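4. 組立課題の再検討

4.1 「できた」の数え方

家事や軽作業を機械に任せられるかという問いに、近年の報告は成功率で答えることが多い。本節ではその数字をひとまず脇に置き、何を成功と数えたのかを問う。対象はNosance課題集に含まれる12課題のうち、枠体への支柱の取り付けである。家庭で棚や簡易な物干しを組む作業に近く、人間なら説明書を一度見れば大半が迷わない。

Noncombe分室の記録には2,913回の試行があり、自動判定はそのうち2,000回を成功としている。判定器が見るのは終了時の支柱の傾きだけで、根元がどこまで差し込まれたか、手を離したあと自重で抜けないかは評価に入っていない。筆者はこの点を軽微な不備とは考えない。組み上げた家具に洗濯物を掛けた途端に支柱が抜ければ、使う側から見て作業は済んでいないからである。

もう一つの問題は、作業面に敷かれたシートの扱いにある。薄く柔らかいものは形が定まらず、両端を挟んでも中央は垂れる(図1)。この状態から平らに広げるには、張力をかけながら両腕の間隔を連続して調整しなければならない。ところが課題定義ではシートは「背景」に分類され、敷き直しに要した時間も、途中で人が手を貸した回数も集計から外されている。

図1 黒いシートの両側を左右のグリッパで保持した状態。間の部分は皺を寄せて垂れている。 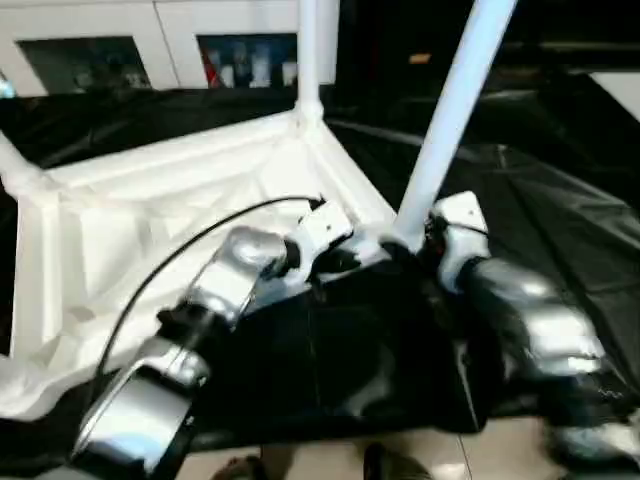

4.2 両腕の役割分担

支柱の取り付けでは、片腕が枠を押さえ、もう片腕が支柱を扱うという分担がしばしば採られる。図2では左のグリッパが白い布と枠の縁に押し当てられ、右のグリッパが斜めの支柱の根元をつかんでいる。形としては人間のやり方に似ている。ただし、似ているのは姿勢である。人は押さえる手に伝わる手応えを頼りに、差し込む手の角度を無意識に直す。本課題の標準構成にはこの往復がなく、枠がずれた場合の修正はほぼ視覚に頼る。グリッパ自身が接合部を隠しやすい配置で視覚に頼るのだから、条件は厳しい。

Sorkwoodの開発資料は同じ分担を「協調の獲得」と呼んでいる。筆者はこの語を留保したい。押さえる側の腕を固定治具に置き換えて成績が変わらなければ、協調と呼ぶ根拠は弱まる。その比較は資料中に見当たらなかった。

図2 左腕による枠の縁への接触と、右腕による斜めの支柱の把持。
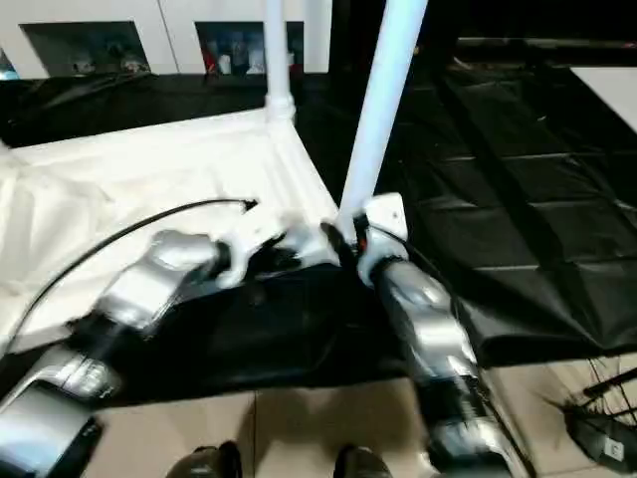

樋浦 知紗

4.3 残る部品と残る手間

一本の支柱で成功しても、製品が組み上がるわけではない。図3では中央の支柱の根元を挟むように二つのグリッパが位置し、右手の黒いシートの上にはさらに二本の支柱が横たわっている。転がった支柱を拾い、端の向きを確かめ、必要なら持ち替え、角の受け口まで運ぶ。こうした中間の動作は課題集では別課題に分けられ、それぞれ部品を初期位置に戻してから始まる。前の工程で生じたずれが次の工程に持ち込まれない以上、各課題の成功率を並べても、通しで組み上げられる見込みは読み取れない。

以上から、少なくとも3点の追加報告を求めたい。手を離したあとの保持の確認、人の介入の回数、初期化を挟まない連続試行の結果である。Pillai製の治具を使う追試は11月に予定しており、枠体を固定した条件と固定しない条件を分けて記録する。追試の結果によっては、本節の評価を改める用意がある。現時点のデータで支持できるのは、条件を整えた場所で工程の一部を実行できるという範囲にとどまる。

図3 中央の支柱の根元付近における両グリッパの配置。

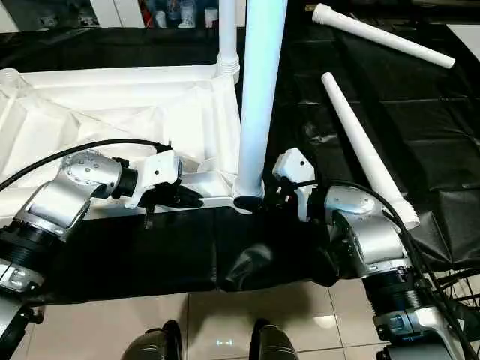 では、家庭で組立家具を任せられる段階に来ているのか。

任せられる段階にはまだない。部品の準備と仕上がりの確認を人が受け持つなら、浮く手間はわずかで、見守りの時間を加えれば自分で組むほうが早い場合も多いだろう。作業場のように同じ製品を繰り返し組む環境では見込みがやや高いものの、そこには専用機という安価な競争相手がいる。汎用の双腕機を選ぶ理由は、品目の切り替えに要する時間まで含めて示される必要がある。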